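Zolia Wrist Camera Kit for Home Demonstration Recording

Part no. 482. Ships with camera, clamp, cable and recording software.

The Zolia kit is a small camera and mount for teams that gather demonstrations in lived-in rooms. It clamps at the wrist, just behind the gripper, and records video together with joint positions and gripper opening on one clock. An operator guides the arm through a household task, presses stop, and the episode is saved with its task label.

The kit fits Hosoda and Clurby arms directly. Other arms need the Odinach adapter ring, sold separately. The clamp closes with two screws and can be moved from one arm to another without removing the gripper.

Most household episodes include soft items -- clothes, blankets, cushions -- and low light. Exposure can be locked for a whole session or left on automatic. We suggest locking it when the room lighting is steady, and recording a short test episode before the first task. Dark cloth held close to the lens will fill a large part of the view, and the software keeps those stretches unless you trim them yourself.

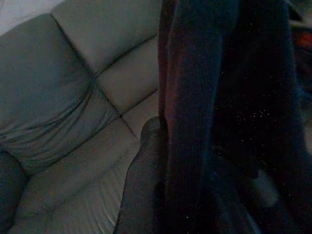

Wrist view in low light, with dark fabric close to the camera and a light gray leather sofa behind it.

Each episode can be tagged in the review window as complete, partial or discarded. Partial episodes stay in the set by default and can be filtered out at export. A separate tag marks episodes with a person in view, so they can be checked against your consent records before the data leaves the building.

Specifications
Mounting: wrist clamp, two screws
Cable length: 7 feet
Weight with clamp: 100 grams
Internal buffer: 2000 video frames
Exposure: automatic or locked
Export: one folder per episode, video and arm log

In the box
Camera, wrist clamp, cable, hex key, lens cloth, printed setup card

The lens cover is a wear part. Lint from knits and blankets collects on it, so wipe it between sessions with the cloth supplied. Replacement covers are listed under Zolia spare parts. Orders placed before noon leave the warehouse the same day.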